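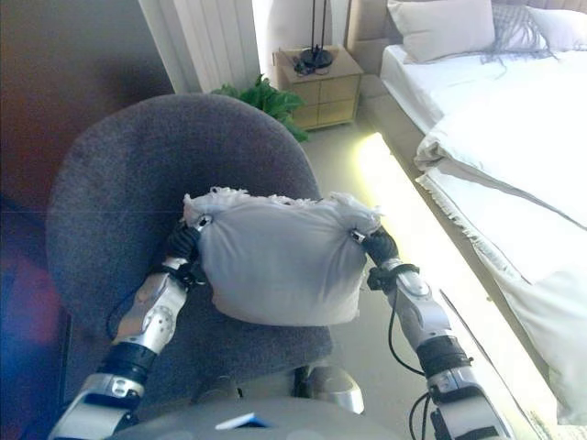
Aoife Lynch wrote in under the last chair post to say the Nalier went flat on her inside a month and I should stop being so nice about it. Fair enough. Mine hasn't. But I've had longer with it now so let's do this properly.

Nalier side chair review
Posted 8 Jul 2020 by the home desk

Search reviews Go

Price first. 191 dollars, plus 14 for delivery to the door. Not up the stairs, the door. I paid it myself.

Assembly – easy, mostly. Four legs, one bag of bolts, a hex key that rounds off if you lean on it. Use your own. The instructions have step five and step six swapped, I did the back on upside down the first time. Twenty minutes including swearing.

Comfort. Good for dinner, good for a couple hours of reading. Not a desk chair, please don't buy it as a desk chair. Front edge is a bit high if you're short, my feet just about reach flat. Seat is firm. I like firm. Aoife I suspect does not.

Fabric is the dark gray. Hides coffee, shows every single bit of white lint in the house. Lint roller lives next to it now. Wiped down with plain water twice, no rings left behind. One pulled thread on the left side from a jeans rivet, trimmed it, hasnt run.

Wobble? Slight, after six weeks. Tightened the bolts and it went away. Probaly needs doing every couple months – annoying, not a dealbreaker.

Against the Adis, which I had before: the Adis is softer and looks nicer, costs 178, and squeaks. Couldn't live with the squeak. Returned it.

Would buy again? Yes, one. Not a set of four at that money. If they do an October sale again wait for that.

Recent reviews
Adis armchair, two months in
Yook floor lamp
Grorix stain spray on wool and cotton
Cheap bar stools, ranked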